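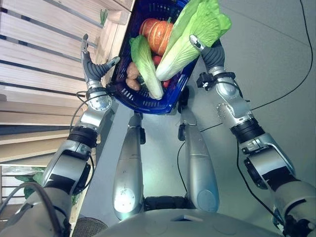 Most advice about packing a basket comes down to a single rule: heavy things at the bottom, soft things on top. Shoppers repeat it, store posters repeat it, and earlier editions of this textbook repeated it too. This chapter asks how far the rule deserves its reputation. Consider an ordinary basket of vegetables, with an orange squash, two napa cabbages, a couple of small brown potatoes tucked along one wall, and two small red items, tomatoes by the look of them, showing between the cabbages. Which of these is "heavy"? The squash has a hard rind and a fair weight for its size. A napa cabbage may weigh as much or more, yet its leaf tips tear at a touch and its white base is as firm as a raw carrot. A potato weighs little by itself and can take a good deal of pressure. The rule sorts goods by one property, weight, and then quietly assumes that a second property, toughness, will follow along. With canned goods and bread it does. With vegetables it often fails, and a student who has learned only the rule will have no idea why.

Chapter 5
Packing Mixed Produce

5.1 What the rule leaves out

The trouble begins with the word "heavy." In everyday talk it covers at least two things. One is the weight of the item. The other is the pressure it puts on whatever lies under it, and that depends on shape as much as on weight. A squash with rounded ribs rests on a few small patches. A bag of flour of the same weight spreads itself over everything below. If both are set on a ripe tomato, the tomato will suffer either way, but on a bed of potatoes the bag is nearly harmless, while the squash presses hard on the two or three potatoes that happen to hold it up.

The word "soft" is no better. A tomato is soft all the way around. A napa cabbage is soft at one end. A bunch of radishes has delicate leaves attached to roots that could be dropped on a kitchen floor without much harm. To call any of these simply soft or hard is to throw away the information a packer needs.

We will use three terms in this chapter instead. Load is the weight an item passes down to its neighbors. Bearing surface is the area over which it does so. Tenderness is how little pressure the weakest exposed part of the item can stand before it marks. The terms are plain, and none of them can be read from a price tag. You have to handle the goods.

5.2 Where the rule came from

It is tempting to suppose that a rule so widely known must rest on somebody's careful work. We have looked for that work and have not found much. The rule seems to have traveled from grocery bagging, where it was applied to boxes, jars and loaves, into the handling of fresh produce, where it was never properly tried.

The Odmont bagging guide, still used in some training rooms, gives the rule on its first page and offers 13 illustrations. Eleven show packaged goods. The two that show vegetables are drawings, and in both of them the vegetables are conveniently round. The later Kurwood handbook claims that correct layering "prevents most bruising" and supports this with a trial of 300 baskets. That sounds like a lot of baskets. Read the small print, though, and you learn that each one was packed by the same trained worker, carried a short distance on a level floor, and unpacked at once. Bruises in many kinds of produce take hours to show. A basket inspected right away will look fine however it was packed, and a trial run in that way can tell us very little.

We do not say the handbook is wrong. We say that it has not shown what it claims to show, and students should get used to noticing the difference.

5.3 The container matters more than you were told

Textbook diagrams usually draw the container as a plain rectangle, as if it played no part. It does. A basket with solid, smooth walls lets items slide down until they meet something. One with perforated walls, such as the common plastic shopping basket with its rows of small slots, lets air through and also catches stems and loose leaf edges. Whether the extra air does any good on a trip from store to kitchen is doubtful. The time is too short. The catching is easier to confirm – run a bunch of parsley along the inside of a slotted basket and see what is left behind.

Then there is tilt. A basket is packed flat and almost never carried flat. Hang it from one arm and it leans; rest it against a hip and it leans further. Every layer you have so carefully built now becomes partly a row, with one side of the basket bearing down on the other. An item that was safely on top may find itself in front, with a squash behind it. A good packing should therefore be judged in two positions, level and tilted, and most of the arrangements recommended in print have been judged in only one.

5.4 Wedging

Layering is only one way to protect tender goods. Another is wedging, in which large items are set against the walls and against each other so that they cannot shift, and small items go into the gaps. Home shoppers do this all the time without a name for it. It is often described as careless packing. We think that is unfair, although the case for wedging has been overstated as well.

Its strength is that nothing rolls. A tomato between two cabbages has leaves or stalk on each side and stays where it was put. Its weakness is that the gap can close. If one of the large items settles, the tomato takes the squeeze, and because it is hidden, the packer may not find out until later. A report from the Cirillo market in Jultville praised wedging for cutting losses over one August. The report covered 139 baskets, gave no figures for the month before, and did not say what the baskets held. It is quoted in several places as proof. Please do not quote it in your coursework as proof.

5.5 What this chapter will and will not claim

In the sections that follow, you will pack the same set of vegetables by layering, by wedging, and with no plan at all. You will carry each basket around 40 paces, including one flight of stairs, and leave the goods overnight before you look at them. The third method is there for a reason. If an unplanned basket does as well as a planned one, then the plan has earned nothing, and you should write that down even if it seems a dull result.

Before you begin, make a prediction for each item and keep it with your notes. Students who write their predictions afterward are nearly always right, and we have stopped giving credit for it.

Some of you will find that layering wins. Others, using larger cabbages or a narrower basket, will find that it loses. Compare the baskets before you compare the methods. A difference in the size of the squash may account for more than anything you did with your hands, and a class average can hide that completely. Section 5.6 sets out the record sheet, with a separate line for each item and a space for the side on which any mark appears.

Related chapters
Chapter 3: Firmness, Ripeness and Other Guesses
Chapter 4: Bags, Crates and Baskets
Chapter 6: Storing Leafy Vegetables at Home
Chapter 9: Reading a Trial Report

Contact the publisher | Copyright and permissions | Back to top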